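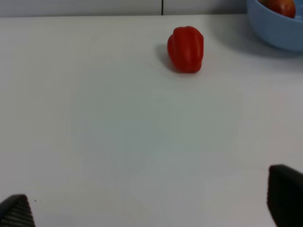 *Wrist view, gripper open: red pepper on the white tabletop, blue bowl at the upper right.*

# Setting up a wrist camera and a first reach on the Arthur arm

These notes cover adding a wrist camera to the Arthur, the six-joint arm on the back bench at Prorkine, and getting as far as a first reach toward a bell pepper. They assume the arm is already assembled and homes without errors. If it doesn't, start with Povilas Koppel's assembly notes in the workshop folder.

## What you need

- The arm with its two-finger gripper fitted
- A small USB camera and the printed wrist bracket
- Four M3 screws and a 3 mm drill bit
- The Nulura motor controller and its 24 V supply
- A plain, light table
- A bowl and a few pieces of fruit or vegetables

## Mount the camera

1. Switch off the 24 V supply and let the arm down by hand onto its rest.
2. Clean out the bracket holes with the drill bit. Turn it with your fingers, as the power drill tends to split the print.
3. Screw the bracket to the flat side of the wrist, behind the gripper.
4. Run the cable along the forearm and leave a loop at each joint. Fouad Azar's first cable was too tight at the elbow and pulled out of the hub when the arm folded.
5. Power up and move the wrist slowly through its full range while you watch the cable.

## Aim it

Open the preview and spread the fingers as far as they go. Tilt the camera until a finger shows in each lower corner and the table between them is clear. The right finger looks larger than the left on our arm. That comes from the camera sitting slightly to one side, and it can stay that way as long as the bracket doesn't move afterward.

The far edge of the table should run straight across near the top. If it slopes, loosen the screws, level the camera and tighten again.

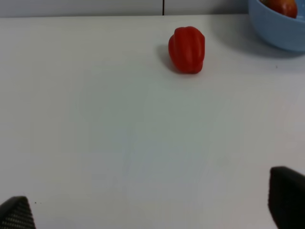 Then lock the exposure. Leave it on automatic and the white table gets darker or brighter each time the fingers move, and the color threshold drifts along with it. Set it by hand so the pepper is clearly red and you can still make out the grooves between its lobes. Our white balance is on the cool side and we have left it there.

Watch for shadows too. A single lamp from the right puts a gray patch on the left side of the pepper, and an early version of Parvathi Marar's script counted it as part of the object. Thresholding on color instead of brightness fixed that.

## Teach the reach

1. Put the pepper on the table by itself, with space around it on all sides.
2. Record the start pose with the gripper open. Save it under a name you will recognize later – ours is `table_wide`.
3. Jog the wrist forward in small steps, keeping the pepper between the fingers.
4. Stop above it, lower the wrist, and record the grasp pose.
5. Play it back in Civow at low speed with one hand on the stop button.
6. Record a second pair of poses over the bowl. The walls slope, so come in from above and check the clearance at both fingers before going lower. Keep the wrist speed down here as well, or the fruit will smear in the picture and the outline can't be trusted.

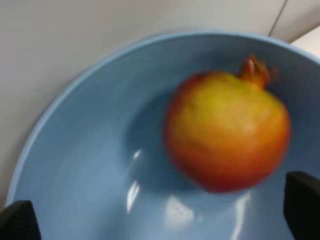 ## If something is off

**The pepper is found in the wrong place.** Check for red fruit in the bowl. The script takes the first red shape it meets, so mask the upper right corner while you work on the table poses.

**The preview freezes.** Usually the hub. Máté Győri moved his camera to its own port and hasn't had it since.

**The arm stops short.** Look at the timeout in the motion file. It ships as 3000 milliseconds, too short for a slow reach across the whole table. Raise it and run the pose again.

Kamran Minhas keeps the bracket files and has a spare or two printed – ask him before you start a new one.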